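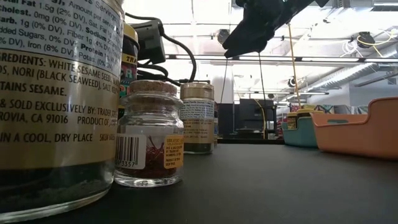 # How do you keep spices when there's no cupboard for them?

**Posted in Kitchens & Storage by grumblepot**

We moved in October into a flat with what the letting agent called a galley kitchen. It has one wall cupboard, which the plates have claimed, and a drawer that opens as far as the oven handle and then gives up. The spices have been living on the worktop ever since, and there are more of them than I remember buying.

The trouble is that they're all in different things. Some are in tall thin jars with metal lids, some are in fat jars with a shaker top, the saffron has a cork in it, and the rest are in paper packets held shut with clothes pegs. No two will stand in a row without one hiding the other. I cooked a perfectly good piece of fish on Friday and put cinnamon on it.

I've looked at matching jars. There's a set from Julholm that I quite like, but it seems a lot of bother to tip everything out of one jar into another jar, and I'd lose the labels, and my other half has a sesame allergy in the family to think about when we have people round. So:

- Is decanting worth it, or is it just for people who photograph their shelves?
- Does it matter that they're out in the light? The worktop gets sun until the middle of the morning.
- What do I do about the saffron? It was a present and I'm frightened of it.
- How old is too old? I've a jar of ground coriander that has moved house with me twice.

The cupboard can't be moved and I'm not allowed to drill into the tiles. I have a side wall by the fridge I could hang something on if it sticks.

---

**oldgravyboat**

I've had four kitchens smaller than yours and one the same size, so I'll have a go.

Decanting. Don't do the lot. The things already in glass with a decent lid are fine as they are, and you've paid for the jar once. Do the packets, because a peg is not a lid, whatever it believes about itself. Wash and save jam jars for a month and you won't need the Julholm set, which is nice enough but has a mouth so narrow you can't get a measuring spoon in. I know this from having bought it.

Whatever you do decant, keep the label. Cut it off the packet and tape it round the back of the jar, or write out the ingredients by hand if it won't come away. This matters most for the mixes. Plain cumin is plain cumin, but anything sold as a seasoning can have several things in it, and with a sesame allergy at the table you want to be able to turn the jar round and read it. Furikake and most of the seaweed sprinkles have sesame seeds in, so does za'atar and so does dukkah. I'd go a bit further and keep those together on their own tray, with a spoon that belongs to the tray and doesn't go wandering into the paprika.

Light. Yes, it matters, though slowly. Reds and greens suffer first. Paprika goes the colour of brick dust and dried parsley goes the colour of nothing at all. The sun coming through the window is bad, but the steam and heat off the hob are worse, and the shelf above the cooker, where every kitchen I've ever rented expects you to put them, is the worst place in the house. A clear jar is fine in a drawer or a box. On a sunny worktop it's a small greenhouse.

Where to put them, then. I'd use your side wall by the fridge, low down, with a freestanding rack that's narrow front to back. Mine is a Sillholm one, single depth, so nothing can stand behind anything else. That's the whole trick of it. It doesn't need drilling, it just leans, and it has been leaning for years without incident if you leave out the turmeric. Check that the fridge door still opens first. Measure it with the door open. I'm only mentioning it.

If the rack won't go, get a shallow box with a lid and stand everything up in it. Write the name on the top of each lid, as that's the only bit you'll see. Masking tape and a pencil will do. You'll intend to replace it with something nicer and you won't.

Saffron. The little jar it came in is probably the best thing for it, provided the stopper still fits properly. Push it in and turn the jar over. If you can pull the cork out with no effort at all, move the threads to something with a screw lid, or stand the whole jar inside a bigger one that shuts. Keep it in the dark, and not in the fridge, where it picks up damp each time you take it out. Then use it. A pinch in a couple of spoons of warm water, left while you chop the onions, and the water goes in as well. It won't improve by being looked up to.

Age. Whole spices last a few years, ground ones a year or so before they start going quiet. They don't turn dangerous if they've stayed dry, they just stop contributing. Rub a bit of your coriander between your fingers and smell it. If it smells of cupboard, it can go. Two house moves suggests to me that it smells of van.

---

**hilness_ian_no_not_that_one**

buy smaller jars

Also magnets. Stick them to the fridge. Mine fell off but that was cheap magnets.

---

**tablespoonish**

Mostly agreeing with oldgravyboat, but I'd stand up for decanting a bit. I did all of mine into square 100... no, sorry, I've just been and looked and it doesn't say on the bottom. Small square ones. Square is the point, anyway. Round jars waste the corners, and in a kitchen like yours the corners are most of the kitchen.

On the tall thin ones with the metal lids: they fall over when you reach past them, every time, and they take the neighbours with them. Put them at the back or lay them on their sides in the drawer. If yours only opens as far as the oven handle, lay them at the front with the names facing up and give the back of it over to the birthday candles and the thing for coring apples.

One more for the sesame business. Big shaker lids shed. There's always a little drift of seeds around the bottom of mine, and a tray catches it, but you do have to wash the tray now and then. I left mine until it crunched.

I had a Rinaldi turntable for a while as well. It's good if you have a deep shelf and no use at all on a worktop, where it just brings the same muddle round to you again - though my nephew enjoyed it.

---

**grumblepot**

Thank you, this is all very useful. The coriander has gone. I smelled it and it was van.

I've measured the fridge wall with the door open and there's room for the narrow rack with a finger to spare, so I'm going to try that, with a separate tray for anything with sesame in. Saffron's cork holds when you tip it up. I haven't used any yet but I have moved it out of the sun, and I'm working up to a risotto.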